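How to budget for a laundry-sorting arm

Step 1. Price the gripper before the arm. Everybody falls in love with the arm. Our first quote from Stedano was £2,000, which bought a very handsome arm with no fingers.

Step 2. Add spares. We allow for three sets of fingertips a year, plus a wrist camera at £973. 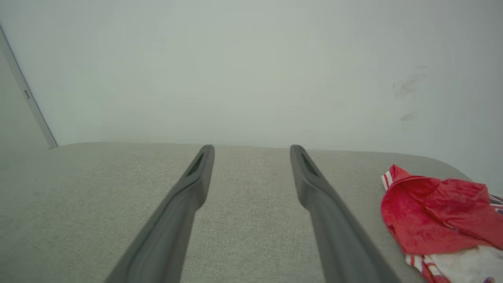
Step 3. Cost the hours as well. Danish Tarar put down two days for setup and was still at it in February, so double whatever your own optimist tells you.

Step 4. Get the delivery charge in writing, especially if you live anywhere like Fotatthorpe.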